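Trondbridge Precinct, Outdoor Paving and Edges
Monthly walk-round checklist, May
Checked by: Barrett Dvorak
Sheet 4

Morning all. I took my time with this one, so please bear with the comments, and do have a read before you book the Zundon crew!
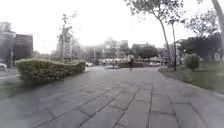
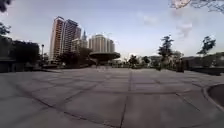
Grey stone paving on the path beside the hedge (first) and on the open plaza (second).

1. Slabs level, no rocking underfoot: OK
Walked the long joints in both directions in my thin-soled shoes, which is still the best test I know. Slab 271 has a very slight lip, so keep an eye on it.

2. Joints filled: OK, top up by winter

3. Stains and slippery patches: MONITOR
The plaza has some darker mottling, fainter in places. I'd love a gentle wash there before the frosts (nothing harsh, please, the stone won't thank us).

4. Raised curbs, trip risk: OK
Both the low one along the lawn and the curved one round the planter. A loose section at marker 316 goes to Jitaru for re-bedding.

5. Hedge clear of the walkway: OK
Beautifully trimmed, well done to whoever had the shears!

6. Sightline to traffic at the street end: OK
Worth checking again after the spring growth, as people do stride along there with their minds on lunch.

7. Lamp post by the plaza trees: NOT TESTED
I was there in daylight. Could someone pop by after 6 pm?

Signed: B. Dvorak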